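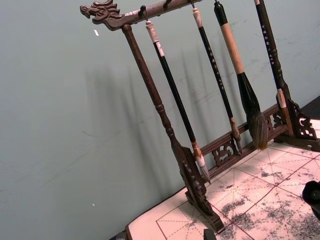

25/04/2026

Quick one, it's late and I still have the wrist joint in bits on the bench.

So the arm dropped out again. Third brush, the fat one, same as last time. It goes in under the crossbar, closes on the shaft, starts the lift to get the loop off the hook - and then nothing. Drives off, brakes on, error 43. Brush still hooked, fingers still shut. I had to hold the whole forearm up with my shoulder while I released the brake by hand, which I don't recommend with a wooden rack underneath.

Error 43 in the manual says "following error, see drive". Thanks. See drive says see manual.

What I've got from the log. Joint five is asked to move, doesn't move enough, the controller pushes harder, then gives up after 400 ms. I had assumed the loop was catching on the hook. Thierry Baudry said no, look at the current before contact, and he was right, annoyingly. It's already climbing on the way in, with nothing in the fingers at all. The thin brushes have the same climb, only they never reach the limit becuase the wrist doesn't have to turn so far.

So not the hook. Not the brush. Something stiff in the wrist.

Took the cover off. The cable bundle has been rubbing on the inside of the housing, there's a shiny groove and a fair bit of black dust. One clip gone completely, found it down by the bearing. With the wrist turned past a certain point the bundle goes tight like a guitar string. I've run 363 picks since the last time I opened it, so it's had plenty of time to wear. My fault. I changed to the Grolley cable in April, it's thicker, and I never did the full range test afterwards. Just waggled it and called it good.

The bit that bothers me more is the brakes. When it faults, the arm sags before they bite. Up to 800 grams on the kitchen scale under the fingertips if I catch it halfway, and it's enough to lean on the rack. Benoît Collet wants a fault to mean hold, then brake, not cut and brake together. That's a setting in the Brimham controller, apparently, under a menu I've never opened. He also said to stop putting my shoulder under it. Fair.

For now:

speed halved on joint five
wrist limit pulled in, so no third brush until it's fixed
new clips, two of them this time
stop button moved to the left side where I can acutally reach it

Full range test tomorrow with the rack off the table. Will post the current plot if it's worth looking at. If anyone has the Brimham brake delay written down somewhere, please send it, the default isn't in my copy.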